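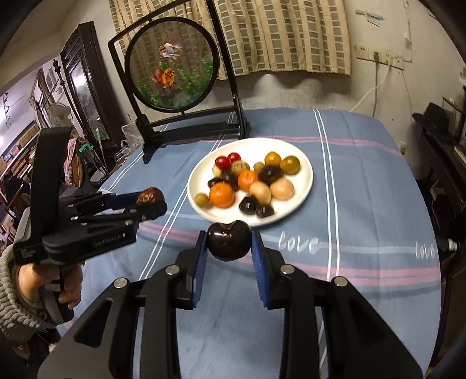 Small fruits on a white plate, two cherries at the upper left.

October 6, 2021

A thread about moving to a town where I knew the language only from a book. I have now lived in Prundalier for 33 months, and I want to write down how I learned to shop for fruit here.

In my first week I went to the market behind the bus station. I had prepared one sentence at home: "I would like half a kilo of plums, please." I had practiced it in the kitchen and on the bus.

The seller asked me something back. My book had no answer for this. I said yes. I came home with two kilos of plums, and they were all for cooking.

Her question was "For today or for jam?" I understood it some weeks later, when she asked the man in front of me and he said "for today." I repeated it under my breath all the way home.

So, first advice: stand in the line and listen before it is your turn. I learned more there than in the evening course at Ollden, and the course was good. I finished it with 22 other people and we still write to each other.

Second advice is about numbers. In Prundalier the older sellers say prices for 100 grams, the younger ones say them for a kilo. I was very happy with my cheap cherries for one minute in June.

Third, names. The word for plum changes if you cross the river. In Bovurero they use our word for "small plum" when they speak about any plum, also a big one. I corrected a lady there once. Please do not do this.

For the fruits from far away the sellers often use the English name, or they make their own. One stall sells longans as "the brown grapes." I like this name very much and I use it at home now. 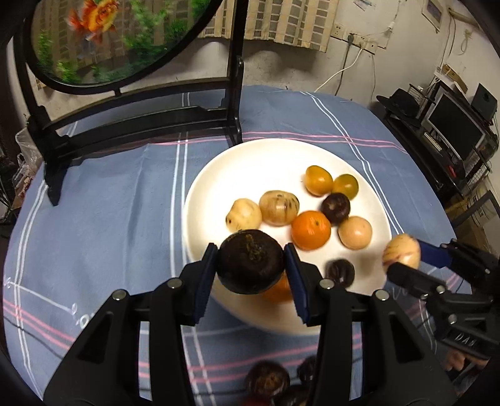
Fruit on the big plate, slate-blue plaid tablecloth.

Somebody asked under my last thread if I kept a notebook. Yes, I have filled nine small ones. On the left page I write what I heard, on the right page what I think it means. The right page has many corrections — I leave them there.

I do not write single words anymore. "Ripe" did not help me. "Is it ripe enough for tomorrow?" helped me every time.

Also learn how to say that you do not want a bag. It is a short sentence, and everybody answers it in a different way, so you get free practice.

Next thread will be about the pharmacy. That one was harder, and I needed to point at my ear a lot.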